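Apropiación indebida

La apropiación indebida es el delito que comete quien recibe una cosa de forma legítima (en depósito, en comisión, prestada, para custodiarla o para llevarla a algún sitio) y después se la queda, la vende o niega haberla recibido. Llevo tiempo manteniendo esta entrada de la enciclopedia jurídica de Clumov y la reviso a menudo, porque es de las que más correos me traen. Casi siempre con la misma pregunta: «¿pero eso no es un hurto?». Pues no, y ahora vamos a ello.

Me ciño aquí al derecho español, que es el que conozco. Quien lea desde otro país encontrará figuras parecidas con otros nombres (abuso de confianza, retención indebida), con requisitos y penas que pueden cambiar bastante.

Diferencia con el hurto y la estafa

En el hurto, el autor coge algo que no tenía. En la apropiación indebida ya lo tenía, y lo tenía bien: alguien se lo entregó con un encargo o con la obligación de devolverlo. En la estafa también hay entrega, pero conseguida mediante un engaño previo. A mí me ayuda pensar en el momento en que aparece la mala intención. Si estaba ahí antes de la entrega y sirvió para provocarla, hablamos de estafa. Si llega después, de apropiación indebida. Sobre el papel queda clarísimo, y luego en un juzgado se discute durante horas, porque la intención hay que deducirla de lo que la persona hizo, dijo y escribió.

Regulación

El tipo básico está en el artículo 253 del Código Penal. Habla de dinero, efectos, valores o cualquier otra cosa mueble, recibidos en depósito, comisión o custodia, o por otro título que produzca la obligación de entregarlos o devolverlos. Los inmuebles quedan fuera (me lo preguntan mucho a cuenta de inquilinos que no se van, y eso es otro asunto). Si lo apropiado no pasa de 400 euros, estamos ante un delito leve, castigado con multa. El artículo 254, por su parte, recoge los casos en que alguien se apropia de una cosa mueble ajena fuera de esos supuestos. Ahí suele encajarse el dinero recibido por error, esa transferencia que aterriza en tu cuenta y que, lo siento mucho, no es un regalo.

La cosa entregada en custodia
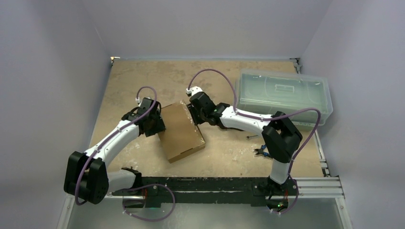
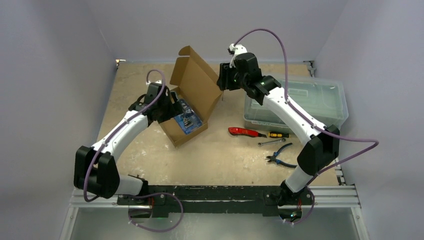
El depósito es el título de manual, el que aparece en todos los apuntes. Una persona entrega un objeto a otra para que lo guarde, y esta no puede usarlo sin permiso ni, por supuesto, disponer de él. Suelo explicarlo con un bulto corriente, una caja de cartón marrón como la de las fotos, porque al principio todo el mundo imagina joyas o sobres con billetes y el delito se comete igual con cosas mucho más modestas. Quien la recibe en depósito responde de lo que le han confiado, y si vende el contenido, está disponiendo de algo que no es suyo. Lo que sí cambia con el valor es la pena.

Pongamos que dejo en el guardamuebles Stekmont unos altavoces de 199 euros y que el encargado los vende por su cuenta. Será delito leve. Si lo que dejo es una colección de relojes tasada en 2,000 euros, pasamos ya al tipo básico. Y si el encargado simplemente se retrasa en devolvérmelos, tendré un enfado monumental y quizá una reclamación civil, pero el retraso por sí solo no basta: hace falta una voluntad de no devolver, lo que los tribunales llaman a veces el «punto sin retorno».

Ejemplos frecuentes

El comercial de Paju que cobra a los clientes en nombre de la empresa y no ingresa lo cobrado. El empleado de Skinuvent que se marcha en mayo con el portátil de trabajo, no contesta a los requerimientos y acaba anunciándolo en una página de segunda mano. El administrador de una comunidad de vecinos que paga sus gastos con la cuenta común (este es un clásico, y me escriben muchísimo sobre él). Con los administradores hay que mirar también el delito de administración desleal del artículo 252, y la frontera entre uno y otro da para una entrada entera que tengo a medias.

El préstamo de dinero es distinto. Si te presto 40 euros y no me los devuelves, me debes 40 euros y ya está. Los billetes pasaron a ser tuyos al recibirlos y lo que nace es una deuda civil. ¡Cuántas denuncias se ahorrarían con este párrafo!

Prueba

Conviene guardar todo lo que acredite la entrega y el motivo: albaranes, recibos, mensajes, contratos aunque sean de media página. Un requerimiento de devolución por burofax viene muy bien, ya que deja constancia de que se reclamó y de la respuesta, o del silencio. Si te acusan a ti, busca abogado antes de declarar y no borres nada. Devolver la cosa antes del juicio puede servir como atenuante de reparación del daño, aunque no hace desaparecer un delito ya cometido.

Véase también: hurto, estafa, administración desleal, contrato de depósito.

Última revisión: 2021-09-08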